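# Etden Changes How Finished Floor Area Is Reported in Home Listings

Etden, the regional listing service covering Grirkance and Torvik, will require a stated source for every square footage figure entered in its residential database beginning in October. The rule applies to new listings and to any active listing that is edited after the change takes effect.

Under the current form, an agent may enter a single number for total living area with no indication of where it came from. The revised form splits that number into two fields, above-grade finished area and below-grade finished area, and adds a required menu with 5 choices: assessor record, appraisal, builder plans, on-site measurement, and owner statement. A listing with the menu left blank will save as a draft but will not publish.

"Agents were entering the same basement three different ways," said Njoroge Athumani, data standards manager at Etden. "One would add it to the total, one would leave it out, and one would put it in the remarks. A buyer searching by size had no way to tell which was which."

The service reviewed 2,760 single-family listings before drafting the rule. In 114 of them, the published living area differed from the assessor record by more than one-tenth, and no explanation appeared in either the public or the agent remarks. Most of the differences involved finished basements. Enclosed porches and converted garages made up most of the remainder. 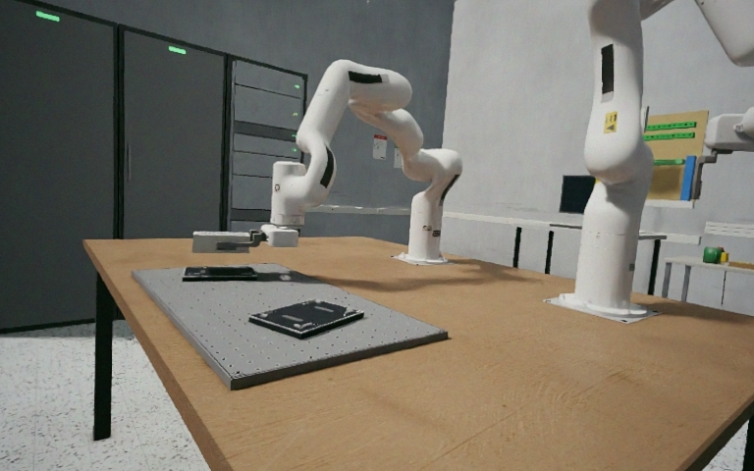 The new definitions treat a level as below grade if any part of it sits under the finished ground line, including walk-out levels with full-height windows on one side. Agents may still describe such a level as living space in the remarks, but its area must go in the below-grade field. Split-level homes are handled floor by floor.

Rooms with sloped ceilings follow a separate test. Floor area under a ceiling lower than 5 feet is excluded, and at least half of the remaining area must have a ceiling height of 7 feet or more. Openings to the floor below, such as the upper part of a two-story entry, are not counted. Stair treads are counted on the level from which they descend.

Detached structures are reported on their own line. A finished studio over a detached garage, for example, will no longer be added to the main house total, even where it has heat and plumbing. The same applies to guest cottages on a shared parcel.

Public search results will continue to sort by above-grade area. A combined total will be shown on the detail page, directly under the two component figures, along with the source selected by the agent. Websites that receive the Etden data feed will get both fields and the source code, and the old single field will stay in the feed for 2 months after the switch to give site operators time to update their displays.

Listing agents in Stelilura, where many houses were built into hillsides, raised the most objections during the comment period. Several wrote that a lower level with its own street entrance functions as a main floor and that the new split would make such homes look smaller in search results. Etden kept the definition but added an optional check box, "street entrance on lower level," that buyers can use as a filter.

The rule does not require agents to measure a property themselves. Those who choose "on-site measurement" must attach a sketch showing exterior dimensions and the date they were taken — the sketch is visible to other agents and to appraisers, but does not appear on the public page. Condominium units may be measured from interior walls, and the sketch must say so.

Listings that expire before the changeover will not be altered in the archive. Closed sales will also keep their original figures, and Athumani said comparisons across the two periods should be made from assessor data where it is available. Corrections to active listings can be entered through the existing change form, which has been updated with the new fields.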